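Support > Home Robots > Floor and Furniture Rules > Ticket 572

Status: open, waiting on rule review

Hi all, me again. I'm reopening this one since the fix from last time only covered half of it. Quick recap for anybody new on the ticket: we run Jirar (one arm, Parry gripper) on laundry jobs in a lived-in apartment, and our house rules say the arm stays 30 millimeters clear of any furniture that can roll. Good rule! I wrote it! But the robot keeps stopping dead on the low passes, and the log just says "clearance, class unknown."

So on Tuesday I sat down with Chepkoech Mwakalinga and we went through the low passes one by one. The stops bunch up in the same sort of spot, with a caster on the stone floor and dark stuff close by on either side.

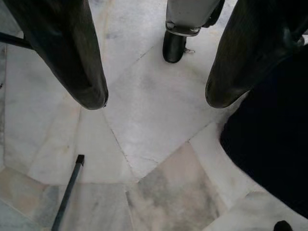
Wrist view on a low pass, caster between the open fingers.

What I tried first, in order:

Turned the speed down near the floor. Still stopped, only slower (sigh).

Reloaded the furniture map from Mulik. Two stops went away, then one came back after lunch.

Swapped the "rolls" tag for "fixed" on one piece to see if the rule was the thing tripping. Yep, it ran straight through. I put the tag back right after, and please don't leave it off on yours. Salma Tawfik caught me doing it and she was right to be grumpy, because our own good practice page says you never retag furniture to get past a stop.

The part I think we got wrong is that the rule has one distance for everything. Next to a caster you want the full gap, because a bump can send the whole piece rolling. Next to a drying rack the job is to get close, and if you hold the arm to the same gap it can't reach a shirt at all.

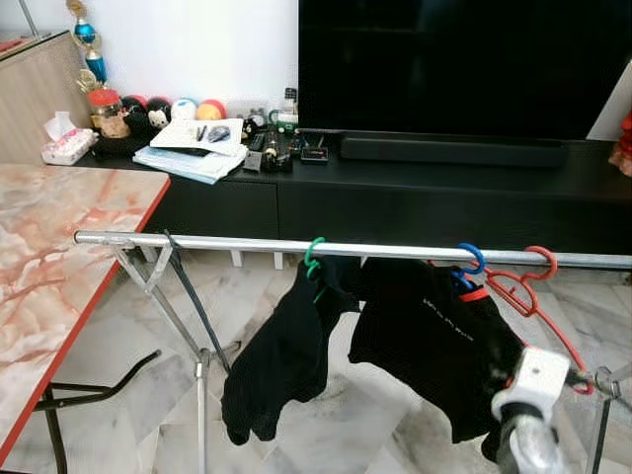
Which is why I'd like to split it in two. Rule A keeps the 30 for anything on wheels, no exceptions, and an unknown class counts as wheels. Rule B is for racks and hangers: slow approach, cloth contact okay, metal contact means stop and back off the way you came. Whoever starts the run checks the rack is standing steady first and writes their initials in the Fledport log.

I've got a draft of both on the test profile, and I haven't run it with the arm live yet. If Salma signs off I'll do the dry run with the gripper held open and post the log under this ticket.

Comments (3)

stowaway790: We split ours the same way in February. Put the metal contact stop in writing with a force limit or people will argue over it.

Salma Tawfik: Fine with A. For B I want to see who's allowed to clear the stop before I sign.

lowpass_lee: does unknown = wheels apply to bags on the floor too? ours stops for those all day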